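Small Bathroom Storage: Fitting a Soap Tray to a Corner Shelf
Final report, Product Use and Layout course
Bo-ram Ban, Fletcher Hollis, Griet Wouters
Submitted Jan 8, 2000

1. Background

Our group chose corner storage because two of us live in the same student building, where the shower stalls have no ledge of any kind. People keep their bottles on the floor or hang them from the faucet. The building office allows shelves as long as they do not need drilling, so most residents end up buying a corner shelf and something smaller to go on top of it.

The smaller thing is what we wanted to look at. A quarter-circle shelf has one narrow corner and one wide curved edge, and almost everything sold to go on it is either oval or rectangular. We wanted to know where on the shelf a small oval piece should go so that the rest of the surface is still useful.

Our course instructor, Jong-dae Yeom, asked us to keep the project to one shelf and one small piece and to do the layout work on a table before trying anything in a real shower. We followed that advice. The first plan had four shelves in it and would not have been finished.

2. Items used

The shelf is a dark gray quarter circle, sold under the name Plirnau. It has curved slots that follow the line of the rounded edge. The small piece is a yellow-green oval with a gray border, from a soap set made by Stekier. We call it the soap piece in the rest of this report. We also borrowed bottles and a razor stand from people in the building for the later layouts.

All of the table work was done on the same light wood table. It has rounded corners and a cable hole near the back. We kept the table clear of the bottles until the position of the soap piece was settled.

3. Positions tried

We tried 6 positions for the soap piece. Three were along the curved edge, two were against the straight sides, and one was in the narrow corner. For each one we set the piece down, checked whether it rocked, and then looked at what was left of the shelf.

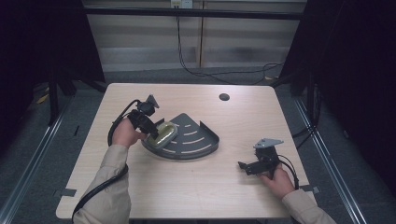 Photo: Man-sik Hyun

The narrow corner was the position we expected to like least. The piece is rounded and the corner is not, so a small gap is left behind it, and Griet thought soap residue would collect there. It did leave the widest part of the shelf free, though, and the slots near the outer edge stayed open. With the piece placed along the curve, it sat over the slots and covered a good part of the drainage.

Against the straight sides the piece was steady but took up the spot where a tall bottle would normally stand. Fletcher pointed out that a bottle moved to the front of a shelf is the one that gets knocked off by an elbow. We agreed and dropped both side positions early.

4. Asking residents

We left a one-page questionnaire at the front desk of the building and got 54 back. The questions were short. We asked what people keep in the shower, how often something falls, and where they would put a bar of soap on a corner shelf if they had one.

Most people wrote that they keep shampoo and body wash within reach and treat the soap as an afterthought. A good number do not use bar soap at all, which we should have asked first. Among the people who do, the back corner was the most common answer. The reason given most often was that it keeps the soap out of the spray. A few people wanted it at the front edge so they could reach it with their eyes closed.

One resident drew a diagram with a second shelf below the first, for soap only. That is a sensible idea for a tall stall, but it was outside what we had agreed to do.

5. Putting the piece in place

Choosing the corner brought up a practical question — how to get the piece in and out once there are bottles in the way. Lowering it straight down works on an open table. In a stall, the two walls are in the way of your hand and you have to come in from the front.
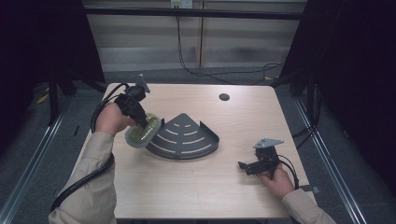 We settled on tilting the piece, setting one end down first, and letting the other end follow. On the way out it is the same in reverse. With two bottles on the shelf there was still space for this. With three there was not, unless the middle bottle was taken out first, and we think most people would not bother. They would leave the soap piece where it is and clean it less often.

We also tried turning the piece so that its long side ran from the corner toward the curve. This made it easier to grab but split the free area into two narrow strips, neither of which held a full-size bottle well.

6. Layout we recommend

Soap piece in the narrow corner, long side across. Two bottles in the wide part, set back from the rounded edge. Leave the outer slots uncovered so water can run through. Anything thin, such as a razor, goes in a separate stand or on a hook. We do not recommend laying it flat over the slots.

7. Problems and limits

The table work says nothing about how the shelf behaves when it is wet. We meant to follow it with a trial in two of the stalls, using adhesive mounts from Winen, but the mounts arrived after the building had closed for the break. The trial is now planned for February and will be written up separately if we continue.

We also used a single shelf. The Chuang catalog lists a corner shelf with a deeper back and a flatter curve, and our results may not carry over to it. The gap behind the soap piece would be a different size, for one thing.

Finally, the questionnaire went to one building only. The residents are nearly all students, and a family bathroom would have more bottles and probably less patience for taking things out in order.

8. Division of work

Fletcher did the position tests and kept the notes. Griet wrote and sorted the questionnaire. Bo-ram drew the layouts and put the report together, except section 4, which is Griet's. Layout drawings are in the folder handed in with this report — the sheet marked "final" is the one to look at, and the older sheets still show the soap piece on the curve.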